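3.2 Handling of transcript requests

The second stage of the study followed requests for academic transcripts from the moment a former student applied to the moment the receiving institution confirmed the record. Data were drawn from the registry of Collutmont College, which moved its applications online in March under the Tremar records scheme. Of the 4,000 requests lodged in the study period, 1,000 were selected at random and read in full by the first author. Each file was coded for the type of award, the method of payment and the number of times the applicant was asked to supply further papers.

The median time from application to dispatch was 22 working days. Delay was greatest where the name on the application differed from the name on the original certificate, a difficulty also noted by Thomas and Devadiga in their earlier work on the Sterner archive.
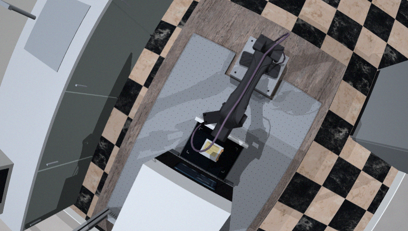 Figure 3. Simulated workcell with arm and perforated table plate.

In 402 of the selected files the applicant had to send at least one further document. Most of these requests concerned proof of identity, and a smaller group concerned unpaid fees. Staff were not required to record the reason for a second request, and the coding therefore relies on the letters kept in the file. Where no letter survived, the file was marked as unclear and left out of Table 4. The treatment of sealed paper copies, which remain the rule for applications made through the Salehi office, is taken up in Section 3.3.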